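Papering Three Sides of a Small Work Nook with a Big Floral Print

I have a weakness for wallpaper that is far too large for the space it's going into, and I've given up feeling bad about it. Big peonies, ferns, moths the size of your hand, all of it. Most of the advice you read says to keep large prints for large rooms, but a little three-sided nook around a worktable is one of the nicest places to put one (and one of the cheapest, because you need so little paper!). I've done three of these now, one for my own sewing corner and two for friends, and these are the things I wish I had written down the first time.

Measure the walls, then measure them again at the top

Walls that look square very often aren't, and a tall panel will show it up before you've got your second strip on. Take the width at the bottom, the middle and the top, and write down the largest one. Add two inches all the way around for trimming. I know two inches feels wasteful when the paper was expensive, but I cut a panel for Adaeze Yusuf's craft table with half an inch to spare and we ended up patching the corner with a sliver that I can still find with my eyes closed.

Do the same for the table if you're covering that too. Mine is a yard square, so 1296 square inches of top, and I bought enough vinyl to wrap over the front edge and staple underneath. The wrap matters, by the way. A cut edge on the front of a table gets rubbed by your sleeves all day long and will start lifting within a month.

Get the surface ready, even though it's dull

Wash everything with a little dish soap in warm water, rinse, and let it dry overnight. Fill any screw holes, sand them flat, then wipe the dust off with a barely damp rag. If the walls are painted in something shiny, scuff them lightly all over so that the paste has something to hold. I finish the tabletop with 600 grit, mostly for the pleasure of it, and then go over it with my bare palm. Your hand will find a crumb of filler that you'd never see, and under thin vinyl that crumb turns into a pimple.

If you have outlets or brackets on the wall, turn off the power at the breaker and take off the cover plates before any wet paste comes near them. Put the screws in a jar with a label on it. I've lost more cover plate screws than I care to tell you about.

Start with the back

Hang the back panel first and let it run a quarter inch onto each side wall. The side panels then go on over that little overlap, cut neatly into the corner. Done this way, if the paper shrinks as it dries (and some of it will, however carefully you soak it) you won't be left with a white line running down the corner.

Before pasting anything, tape the dry panel up with painter's tape and go have a cup of coffee. Come back and look at where the flowers fall. With a big print you want the best bloom somewhere you'll see it, and that is usually higher than you think, well above whatever you keep on the table. Ifeoma Oyelaran talked me into sliding my whole panel up by 6 inches so that a pink peony would clear the top of my sewing machine, and she was right, and I look at that peony every single day.

Don't fret too much about matching the pattern exactly in the corners. With a busy print the eye skips across. What you will notice is the same flower at the same height on both side walls, like a pair of bookends, so shift one side by half a repeat if you have the paper to do it.

Choosing something for the tabletop

People get nervous at this stage, and I do understand. When you've got full-color flowers on three sides, the table has to be a good deal quieter or you'll never find your scissors. You can still have a pattern on it! Look for the same sort of subject in a much paler version, so that the walls do the talking. Big peonies and tiger moths all the way around, with a soft pastel garden printed on a light top, makes a very happy combination, and the pale surface still bounces some light back at you.
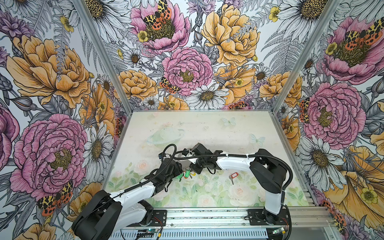 Smoothing it down without bubbles

For the walls, a wide plastic smoother or a soft brush, working from the middle out toward the edges in long easy strokes. Don't press too hard or you'll squeeze the paste out and starve the seam. Small bubbles often go down by themselves as the paper dries, so leave them until the next day before you go poking at anything. If one is still there, slit it with a fresh blade along a line in the drawing (inked outlines are wonderful for hiding a cut), work in a dab of paste with a small artist's brush, and pat it flat with a damp sponge.

For adhesive vinyl on the table, peel back only a hand's width of backing at a time. It goes much better with two people, one pulling the backing and one smoothing. My helper is usually Ekaette Ekpo, who has far more patience than I do and makes me stop when I start rushing.

Trimming

Use a new blade. Then use another new blade. Wet paper drags and tears under a dull edge, and snap-off blades cost pennies next to a roll of good wallpaper. Hold a broad metal scraper tight into the corner, cut along it, and move the scraper without lifting the knife.

Looking after it

Dust the walls from the top down with a soft brush. If your paper is marked washable you can go over it with a well-wrung cloth, but try a spot low down in a corner first. On the table, keep hot things and glue guns on a trivet or a tile, and wipe up ink straight away.

Save your leftovers, please! Roll them with the printed side in, write the name and batch number on a strip of tape, and keep them somewhere dry. I put mine on top of the closet in August and was back for a piece before the leaves were down, after a run-in with a can of wood stain. Larger scraps line drawers beautifully, and the narrow ones I cut into gift tags.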